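4.2 Reheating and the second meal

We had gone into the interviews expecting to talk mostly about shopping and cooking, and for the first few weeks in May that is what we did. But the people we spoke with kept drifting back to what happens the day after — to the soup that is better on its second evening, the rice nobody wanted, the half portion set aside for a daughter on a late shift. Of the 289 diary entries collected in Plirkia, 200 mention leftovers in one way or another, and many of the longer ones are about little else. We have tried here to give that second meal the room our participants gave it.

The first thing to say is that reheating was rarely described as a chore. People had firm ideas about how it should be done, and they were often happy to explain them at length. Soups and stews went back on the stove if there was time. Bread was sprinkled with water and put in the oven. The microwave was for single plates, for children, and for anyone eating alone, and several households felt a little guilty about how much they relied on it (one couple had kept theirs in the hallway for a year before giving in and making space in the kitchen). 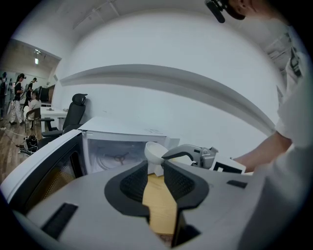
Dariusz Adamczyk told us that a reheated plate never felt like a meal to him until a second person sat down, even if that person had already eaten and only wanted tea. We heard versions of this again and again, and it made us look once more at our coding scheme, which had at first counted a meal by the food and paid no attention to the company. After recoding, 32 entries moved from "snack" to "shared meal," and nearly all of them took place after eight in the evening.

The timing matters for our wider argument. In the Tonitz households, where shift work is common, the evening meal was cooked once and eaten in up to three sittings. The cook usually ate at the first and kept somebody company at the last. Earlier writing on family meals tends to treat this pattern as a sign of the table falling apart, and we can see why, but the diaries do not read that way to us. They are full of small arrangements: a plate covered with another plate, a note about the salt, a chair left pulled out.

We spent a good deal of time in these kitchens, much of it standing, and we are grateful for the patience shown to us.

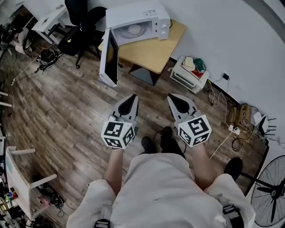
Figure 3. Hand-held grippers, as seen from above.

Section 4.3 turns to the 20 households who kept a diary for a second month, and to the question of who decides when a leftover is finally thrown away.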